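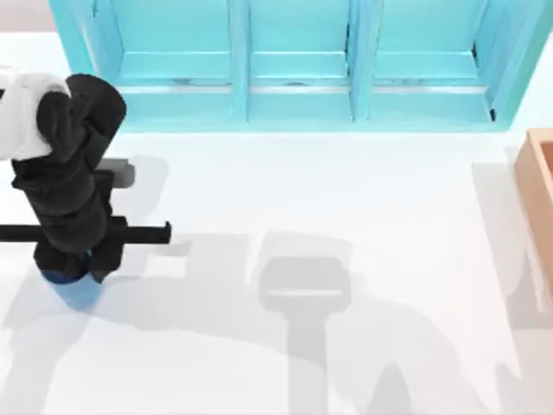 O braço sobre a mesa de teste, com a estante turquesa ao fundo. Simulação.

Zorkuveck, célula de arrumação: dois meses de uso
25 de outubro de 2020

Comprámos a licença em agosto, já com o simulador incluído. Quem vende isto fala muito em «libertar as equipas». Na nossa oficina somos 18 e a única pessoa libertada até agora foi a Ntombi Modise, que saiu da bancada de expedição para passar as manhãs a corrigir trajetórias no ecrã. Ela gosta. Os colegas que ficaram com a parte dela gostam menos.

O simulador é o melhor do pacote. Monta-se a mesa, a estante de três compartimentos, a caixa de madeira à direita, e ensaia-se sem parar a linha. As sombras são difusas e bem feitas, embora eu preferisse que tivessem gastado esse tempo nos menus, que são um labirinto – mudar a altura da mesa obriga a abrir 17 campos.

Na célula real a conversa é outra. O programa afinado na simulação precisou de 2 semanas de retoques, e cada peça nova pede mais. O erro 3313 (perda de referência do punho) continua sem explicação no manual. O suporte respondeu-nos com o mesmo PDF duas vezes.

O Olumide Babalola, do turno da tarde, queixa-se de outra coisa: antes decidia ele a ordem das prateleiras, agora espera pela máquina. Também ficou por definir quem responde quando uma peça vai para o sítio errado, e isso devia ter sido falado antes da compra.

Prós: simulador estável, instalação simples.
Contras: menus, suporte, formação paga à parte.
Nota: 2 em 5. Para ensaiar, alugava. Para substituir uma bancada que funciona, ainda não.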